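Two Arms in a Box – speaker notes, Marnthorpe workshop evening, February 2018

7 min read

1. Opening (keep it short)

Say who I am and that the build lives in the shared workshop at Marnthorpe, on the back bench. Project name is Vornska. No story behind the name, skip it if asked.

The job: two small arms that handle groceries. Fruit, snacks, cans, bags. I picked groceries because they're cheap and every item is a different shape.

2. The enclosure

Aluminum extrusion for the posts and rails, wall panels in a pale gray-purple. First version had no walls and the arms kept losing things onto the workshop floor. The panels also give the software a plain background.

Both arms share one long rail at the front. Mention that I bolted and unbolted those bases 11 times before the reach was right. Wiring is still out in the open next to the left arm – I know, it's on the list.

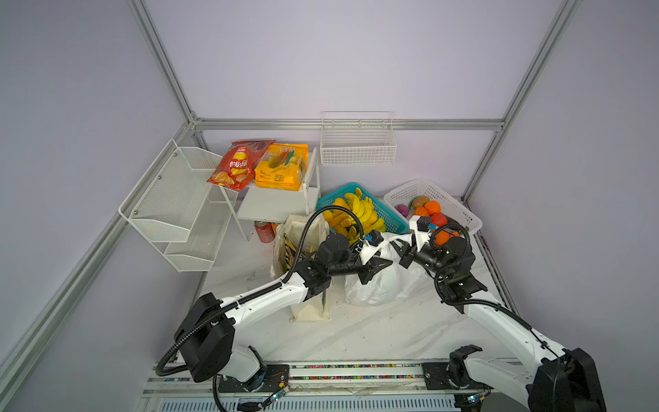 3. Working with two arms

Main point of the talk, take time on this one. One arm can pick an orange out of a basket. Putting it in a plastic shopping bag is harder, as the bag folds shut and slides. So one arm goes to the bag and the other goes for the fruit.

Things to cover:
– Baskets are easy. The sides stay where they are.
– Canvas totes stand up by themselves if there's something in them.
– Bananas are awkward in any container. The gripper has to come in beside the bunch, and the forearm often ends up over something else I'd like to reach.
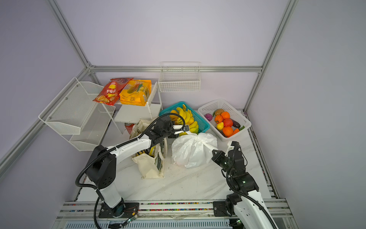

The other thing that took months was the cables. Every conduit needs enough slack for the full swing and not so much that it catches on a basket. I started with ties from Aitken and went back to loose loops in October.

4. Numbers

100 test runs per layout, then I move everything and start over. Past 2000 in total now. I'll bring the log if people want to see the failures, mostly dropped onions.

5. Questions

If someone asks about cost, point to the parts sheet by the door. If someone asks about the grippers, they can try closing one by hand with the power off.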